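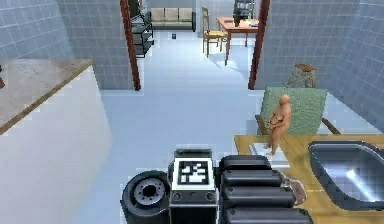 *The gripper in the simulated apartment, with its square marker facing up.*

The technician at Prarker who looks after the gripper keeps two of them, in a manner of speaking: the one on the bench and its model in the simulator. "If I change a finger pad on the real one, I change it in the model the same day," she says. "Otherwise the two begin to disagree, and then I search for a fault which does not exist."

The marker gets most of her attention. She cleans the real one with a dry cloth after every 50 hours of work and then runs the Lastis calibration, which takes 9 minutes. "People want to skip this. In April we skipped it, and we lost a week."

The screws on the housing she tightens by hand, always in the same order. A new set of pads comes from Tratholm – the delivery is 7 days if she is lucky.

I ask what she would change first. "The cable," she says. "On the bench it rubs at the fingers when the wrist turns far. I have moved the clip already, and I will move it again."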